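Gripper trial FAQ

Questions from people booking a trial at the Cascombe workshop, or comparing hand-held units before they buy. Updated in December to cover the new fingertip pads.

Which grippers can I try?

Two hand-held models are on the bench at the moment, the Indis and the Prandanis. Both can be carried around by the operator or bolted to an arm with the adapter plate. We also keep one Amadi controller set up for arm testing, and it drives either gripper.

Do I need to have an arm?

No. Most people start with the hand-held units only and decide on an arm later. If you already own an arm, send us the flange drawing before you come and we'll check whether the adapter plate fits. The plate suits most small arms. It does not suit anything with a recessed wrist.

How long is a session?

Half a day. Morning sessions start at 9 am and afternoon sessions at 1:30 pm. The first part is calibration and a short run through the controls, and the rest is yours to use as you like. You can book two sessions back to back if you want to compare both units on the same task.

What should I bring?

The objects you want to pick up. We have the usual cups, boxes and cutlery, but a trial with your own parts will tell you a lot more than a trial with ours. Please don't bring anything sharp enough to cut the pads, and nothing that leaks. Closed-toe shoes are required near the arm.

What are the fingertip pads made of?

The standard pads are black rubber with a textured inner face. They hold smooth plastic and coated cardboard well. They are weaker on thin flat items such as a single sheet of paper or a bank card, and we suggest the narrow tips for those. Pads can be swapped in a few minutes with a hex key.

Will the pads mark my products?

They can leave a faint grey smudge on matte white surfaces. It wipes off with a damp cloth. If your product can't be wiped, ask for the silicone set when you book.

Can two grippers be used at the same time?

Yes. Two-handed work is the main thing people ask to try, and folding, lid-opening and handovers all need it. Each unit is tracked on its own, so they don't have to be the same size or have the same pads fitted. Keep the marker cube uncovered and try not to hold one gripper directly in front of the other for long, or tracking will drop out until the cube is back in view. 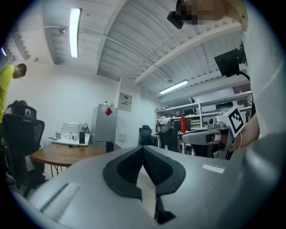
Two hand-held grippers in the workshop, the one at right carrying its marker cube.

If you lose tracking on one unit, stop and hold both still. The controller will pick it up again without a restart in most cases. If it doesn't, press the reset on the base station and repeat the short calibration.

Does the lighting matter?

Yes, more than we first expected. Overhead fluorescent lights are fine for tracking, but glare on a glossy object can wash out the gripper camera's view. Turn the object or move to another table before you start changing exposure settings. Direct sun on the marker is the worst case.

How heavy is each unit?

The Indis weighs 568 grams with standard pads. The Prandanis is heavier, and most people notice it in the wrist by the end of a session. We haven't put a figure on it here as the maker is changing the battery. If you plan to work for hours at a time, try both before deciding.

How wide do they open?

The Indis opens to 66 mm with the standard pads fitted. That covers a drinking glass or a small tin but not a large mug gripped across the body. The Prandanis opens wider and closes more slowly.

Which one is better?

It depends on the job. For small parts and quick repeats we'd pick the Indis. For bulky or soft items we'd pick the Prandanis — its grip is steadier and it is more forgiving if you come in at a bad angle. On an arm the gap between them is smaller, and the Amadi controller treats them much the same.

Can I keep the recordings?

Yes. Bring a drive, or we can send a download link. Recordings include the gripper camera video, finger width and position. We delete our copy after you confirm yours opens properly. Other people may be working in the room, so check with them before you publish any video.

What does it cost?

A single session is free for first-time visitors. Borrowing a pair of hand-held units to take away requires a refundable deposit of $2,110, and the loan period is 2 weeks. Freight is extra if you can't collect.

What if I break something?

Tell us on the spot. Worn pads and scratched housings are covered. Dropped cameras are not, and the repair comes out of the deposit.

Can I cancel?

Yes, up to the evening before. Use the link in your booking email.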